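Taller > Guías > Buenas prácticas > Cables y pinzas

Inicio Guías Normas internas Foro Buscar

Cómo manipular una regleta sin acabar en el parte de incidencias

En Penda la norma de cableado ocupa 9 páginas y casi todas se escribieron después de un susto. Resumo lo que importa cuando la pinza trabaja con objetos que llevan cola.

1. Desenchufe la regleta de la pared. Sí, también si tiene interruptor.
2. Siga el cable con la vista hasta el final antes de mover nada.
3. Apoye los dedos en la carcasa, lejos de las tomas y de la salida del cable.
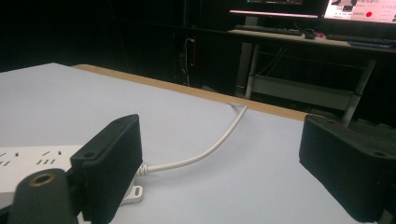
Regleta blanca con el dedo izquierdo encima; el cable cruza la mesa y cae por el borde trasero.

4. Levante despacio y deje holgura. Un cable que cuelga tira cuando menos conviene, y la hoja de Halvorsen no lo contempla.
5. Si la regleta gira, suelte y repita. Corregir en el aire queda muy bien en los vídeos.
6. Tras dos intentos fallidos, pare y anótelo. El tercero suele salir caro.

Los tornillos de los dedos se revisan cada 4000 ciclos. En Lendent los revisaban «cuando suenan», criterio que no recomiendo.

Contacto: taller de Penda, extensión 1565 | © Penda | Volver arriba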